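**Betreff: Re: [zellenpflege] Kabelführung am Handgelenk, Wanne, Nullpunkte**

Liste,

ich antworte unten zwischen den Zitaten, vorweg der Zustand der Rindora-Zelle, damit wir über dasselbe reden.

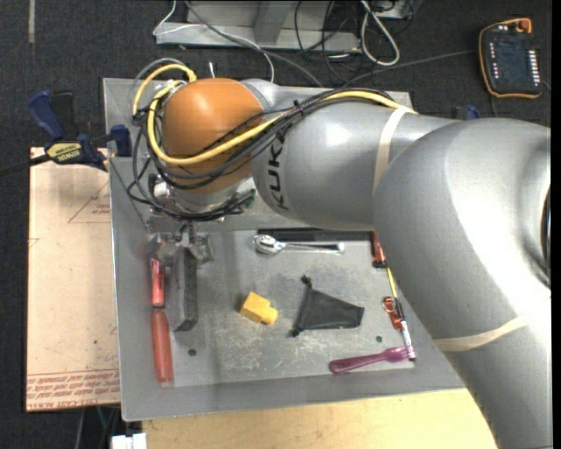 *Rindora-Zelle, Wanne mit Teilen, Greifer links. Die schwarzen Leitungen am Handgelenk sind das Thema.*

> Am 8. April 2023 schrieb der Kollege aus Drustham:
>
> Wir übernehmen euren Aufbau für Ultwood mehr oder weniger eins zu eins. Drei Fragen dazu, bevor wir anfangen zu bohren.
>
> 1. Wie führt ihr die Leitungen zum Greifer? Bei uns hat sich das Bündel nach 366 Betriebsstunden an der Abdeckung von Achse 5 aufgescheuert, und zwar bis aufs Schirmgeflecht.

Willkommen im Club. Die kurze Antwort lautet: mit Klettband und Gottvertrauen. Die etwas längere: Die gelbe Leitung läuft am Arm entlang und vorne über die orange Abdeckung, die dünnen schwarzen laufen hinterher und liegen in losen Schlaufen um den Flansch. Das sieht nach Spaghetti aus und ist auch welche, aber die Schlaufen sind Absicht. Als wir alles schön stramm gebunden hatten, ist uns beim ersten Umorientieren des Handgelenks der Stecker vom Greifer gegangen. Das war ein sehr ordentlich aussehender Ausfall.

Unser Vorgehen seither:

- Achsen 4 bis 6 im T1 einzeln an die Grenzen fahren, die die Anwendung wirklich braucht. Die aus dem Datenblatt sind egal.
- In der ungünstigsten Stellung die Schlaufe so lang lassen, dass man sie noch mit zwei Fingern anheben kann.
- Erst dann die Bänder am Arm festziehen. Eins sitzt bei uns oben nahe am Ellbogen, eins weiter unten am Arm.
- Die Softwareendschalter von Achse 6 enger setzen. Sonst wickelt irgendein Bahnplaner die Leitung auf wie eine Angelschnur.

Kabelbinder direkt auf der Leitung bitte nicht. Wer es trotzdem tut, schneidet wenigstens die Enden bündig ab, ich habe noch eine Narbe von Stoica.

> 2. Die Wanne. Ist die verschraubt oder nur geklemmt? In der Stückliste steht dazu nichts, außer "Wanne, 1 St.".

Geklemmt, mit blauen Zwingen am Rand. In der Stückliste fehlen sie, weil sie aus der Werkstatt stammen und dort offiziell immer noch vermisst werden. Das Provisorium hält erstaunlich gut, solange man zwei Dinge beachtet: Die Backen müssen plan auf dem Rand sitzen, und nach jedem Crash wird nachgemessen. Die Wanne wandert sonst ein Stückchen, und dann wundert man sich eine halbe Schicht lang über die Kamerakalibrierung, die völlig unschuldig ist.

Wenn ihr sowieso bohrt, dann verstiftet sie gleich. Die Kratzer im Boden sind übrigens das Protokoll unserer Z-Höhen. Wir fahren inzwischen mit 6 mm Sicherheitsabstand an und lassen den Rest kraftüberwacht machen. Die Finger danken es, der Boden auch.

Achtet außerdem auf die Zwinge selbst: Sie gehört als Hindernis ins Kollisionsmodell. Bei uns stand sie lange nicht drin. Der lange Finger kommt links ziemlich nah an die Wand, und der Griff der Zwinge steht genau da, wo man beim Teachen nicht hinschaut.

> 3. Wie oft prüft ihr den Nullpunkt? Wir haben jetzt 1,782 Zyklen ohne Nachjustage und trauen dem Frieden nicht.

Die Schreibweise mit dem Komma kommt aus eurem Export, nehme ich an, also eintausendsiebenhundert und nicht knapp zwei. Bei knapp zwei würde ich dem Frieden auch nicht trauen.

Wir fahren alle 100 Zyklen einen Kontrollpunkt an und vergleichen mit dem Sollwert. Liegt er daneben, kommt zuerst die Wanne dran, dann die Verschraubung der Greiferfinger, dann das Werkzeugmaß und ganz zuletzt die Justage des Arms. In dieser Reihenfolge, auch wenn es mehr Spaß macht, gleich den Arm zu verdächtigen. Bisher war es zweimal die Wanne und einmal eine Schraube am Finger, die ich selbst nicht gesichert hatte. Seitdem gibt es Schraubensicherung, mittelfest, und einen Strich mit dem Lackstift.

Noch etwas, wonach ihr nicht gefragt habt: Hängt das Bediengerät auf. Bei uns liegt es gern auf dem Boden, und das Kabel quer über den Teppich findet jeder Besucher zuverlässiger als den Feuerlöscher. Der Halter ist bestellt - seit Stoica, wenn ich ehrlich bin.

Die Maße für die Fingerrohlinge schicke ich nach, sobald ich die Zeichnung gefunden habe, die zu den verbauten Fingern passt. Es gibt mehrere Stände, und der neueste ist der falsche.

Grüße aus der Rindora-Ecke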